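장갑 두께랑 터치감 질문 (얇은 검정 작업장갑) 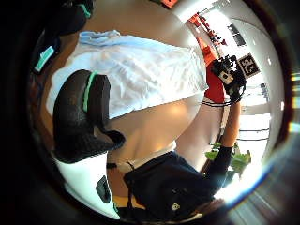

초록비누
검정 바탕에 초록 줄 들어간 장갑을 끼고 옷 정리 작업을 합니다. 흰 셔츠처럼 얇은 옷을 만질 때 장갑은 어느 정도 두께가 좋은가요?

막차손님
얇은 니트 원단에 손바닥만 코팅된 제품이 무난합니다. 두꺼우면 옷감 끝이 잘 안 잡히고, 코팅이 손등까지 올라온 건 한 시간만 껴도 땀이 찹니다.

초록비누
답변 감사합니다. 지금 후보는 Lavar 얇은 것하고 Pimentel 중간 두께입니다. 둘 다 써보신 분 계신가요?

베란다상추
둘 다 써봤습니다. Lavar는 손끝 감각이 좋은데 엄지 안쪽이 빨리 닳습니다. 저는 2주 쓰고 구멍 났습니다. Pimentel은 오래가는 대신 단추 잠글 때 답답합니다.

막차손님
2주면 너무 빠른데요. 저는 같은 걸로 석 달째입니다. 혹시 세탁기에 돌리셨나요?

베란다상추
네, 망에 넣어서 찬물로 돌렸습니다. 건조기는 안 썼고요.

막차손님
코팅 장갑은 망에 넣어도 상합니다. 중성세제 풀어서 손으로 주무르고 그늘에 널어야 합니다.

종이상자
저는 생각이 다릅니다. 흰옷 만질 때 검정 코팅 장갑은 권하고 싶지 않습니다. 새 장갑은 첫날 검은 가루가 묻어나는 경우가 있어요. 예전에 흰 셔츠 소매에 회색 자국이 남아서 전부 다시 빨았습니다. 흰옷만 따로 모아서 면장갑으로 하는 게 낫습니다.

베란다상추
면장갑은 미끄러워서 셔츠 접을 때 자꾸 놓칩니다. 보풀도 묻고요. 검정 장갑도 한 번 빨아서 쓰면 묻어나는 건 거의 없었습니다.

종이상자
제품마다 다른 것 같네요. 제가 쓴 건 Elletwood 구형이었습니다. 그래도 흰옷 작업 전에는 못 쓰는 흰 천에 한 번 문질러 보세요.

초록비누
문질러 보는 건 생각 못 했습니다. 오늘 저녁에 지금 쓰는 장갑으로 해보겠습니다. 가격은 어디가 괜찮은가요?

물병자리둘째
Lalport에서 Lavar 한 켤레 3,505원에 샀습니다. 낱개로 사면 배송비가 따로 붙습니다. 묶음은 13켤레짜리가 있는데 사이즈를 섞어서 고를 수는 없습니다.

막차손님
사이즈는 한 치수 작게 가는 게 좋습니다. 손가락 끝이 남으면 얇은 옷은 못 집어요.

물병자리둘째
그건 반대입니다. 작게 샀다가 엄지와 검지 사이가 당겨서 오후엔 손이 저렸습니다. 정사이즈가 맞습니다. 손가락이 짧은 분만 한 치수 내려가세요.

막차손님
손 모양 차이인가 봅니다. 저는 손바닥은 넓은데 손가락이 짧습니다.

초록비누
저는 손가락이 긴 편이라 정사이즈로 가겠습니다. 장갑 끼고 폰 터치는 되나요? 작업하면서 목록을 넘겨야 해서요.

베란다상추
Lavar는 검지만 됩니다. 엄지는 눌러도 반응이 느립니다. Pimentel은 안 됩니다.

종이상자
터치는 기대하지 마세요. 코팅이 닳으면 검지도 안 먹습니다. 저는 목록을 종이로 뽑아서 벽에 붙여놓고 합니다. 하루에 옷을 거의 800벌 보는데 그때마다 폰 만지는 게 더 느립니다.

초록비누
저는 그만큼 많지는 않아서 일단 폰으로 해보겠습니다. Lavar 정사이즈 두 켤레 주문했습니다. 손빨래로 관리해 보고 1월쯤 얼마나 닳았는지 다시 적겠습니다.

물병자리둘째
묶음 말고 낱개로 하신 거죠? 두 켤레면 배송비는 한 번만 나옵니다.

초록비누
네, 낱개로 했고 배송비도 한 번만 붙었습니다.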